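### 3.2 Play sessions

The Ostmont club plays a home-written campaign in which two armies, Lurnton and Tavares, contest a map of 12 regions. Each battle is fought at 200 points a side. We recorded the result, the number of turns played, and the points lost by each player. Snacks were shared during sessions (Figure 4).

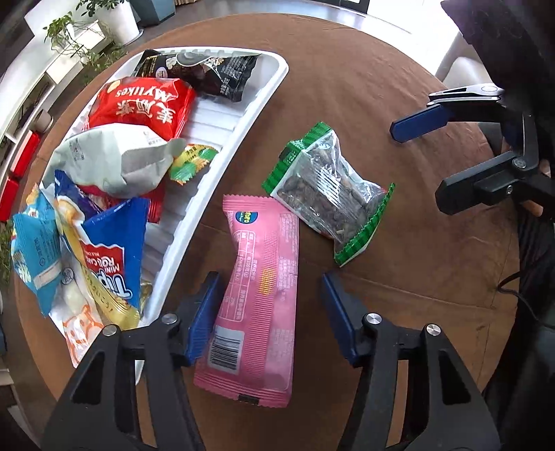

**Figure 4.** Snack packages in a ribbed white tray on a round table.

Over the campaign, 2,904 dice rolls were logged by hand. Players who held more regions at the midpoint tended to field the same list again, while those who were behind changed at least one unit between battles. The most common change was to drop heavy armor for extra infantry.

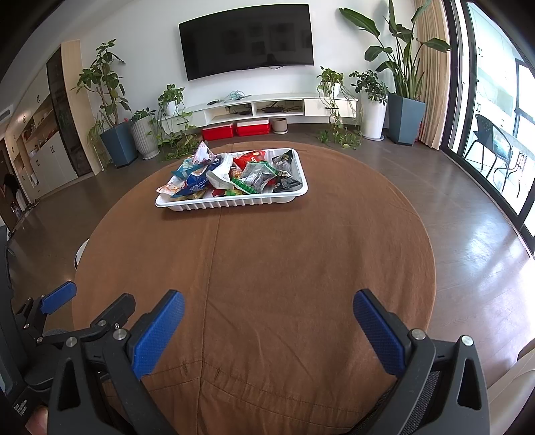
Painting time also affected list choice. Several players left a stronger unit at home until it was finished, even though the club rules allow bare plastic. We did not expect this and had no question about it in the first survey, so it was added in August.

### 3.3 Balance of the Skulus scenario

Skulus, the river crossing, was the scenario players argued over most. The attacker has to get 4 units across before the last turn, and both bridges can be covered from the same hill.

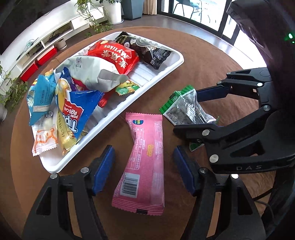 Leonie Baumgart wrote in her survey form that the hill should start empty, and that she would take the defender's side every time under the present rules. Two other players asked for a third crossing point. We kept the map unchanged so that later battles could be compared with the earlier ones.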